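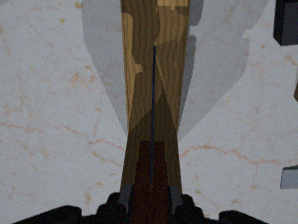 Block stacking in simulation: gallery for the Norkel runs

Last updated 25 October 2026 by Rohani Liem

Norkel is our method for moving and placing small wooden pieces with a single arm and a two-finger gripper. It is trained only on simulated demonstrations. The policy gets camera views and joint positions, and it returns a short chunk of motion at a time. There is no separate grasp planner and no list of object poses.

This page goes with the write-up and is meant for people who want to see the setup before they read the tables. All views are renders from the simulator.

**The room**

Every run uses the same kind of room: a table, an arm behind it, a door, a shelf on the wall. We call the layout Trivby. The room matters because the fixed cameras see a lot of it, and an early version of the policy paid more attention to the walls than to the blocks. We now change wall color, floor texture, table finish and lighting between training runs. The marble tabletop was the hardest finish for the old version. Its veins have strong edges, and so do the shadows that fall on it. 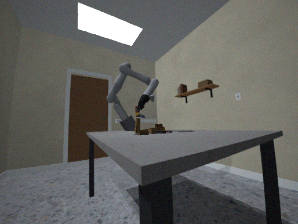 *Gray arm, small block held above the tabletop, upright wooden block just below it.*

The low view along the table is the hardest one to learn from. Blocks overlap, and height is easy to read but distance is not. We kept it because a real camera often ends up in a spot like that. The close view from above gives the policy what the low view lacks, and the two are encoded separately and joined late.

**Training**

- 400 demonstrations, all in simulation
- Chunks of 6 steps, replanned after each chunk
- One set of weights for all finishes and lighting

Lau is the baseline. It has the same network and the same demonstrations but a fixed room. Most of its failures come in the last part of the reach, when the fingers are close to a block and the shadow of the gripper covers it.
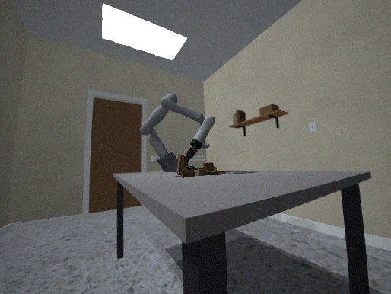 Close reaches are where the two methods differ most. A finger that comes down a little off line can tip an upright block before it closes, and from there the run is usually lost. Norkel slows down near contact. We did not ask for that in the training loss – it comes from the demonstrations, where the operators slowed down too.

**Results**

We scored 294 test runs in rooms the policy had not trained on. It failed 51 of them. The failures were sorted by hand into missed grasps, tipped blocks and bad releases, with missed grasps the largest group. The sorting sheet is in the Drokholm folder with the run logs. 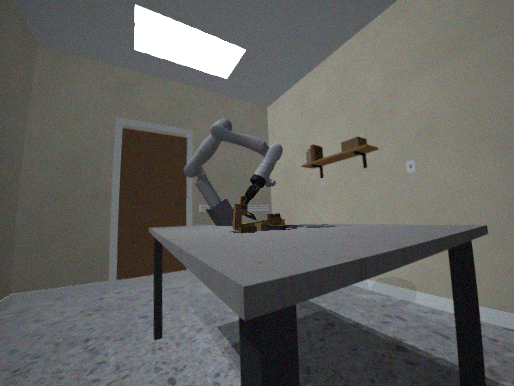
Pieces that are not plain boxes need more care, since a grasp that is fine on one part can be poor on another. We count a run as failed if the piece turns in the fingers, even when it ends up in the right area.

Tests on a physical arm are planned for January. The renders will stay here at their current size, and new ones will be added below the results section. Send corrections to Rohani Liem.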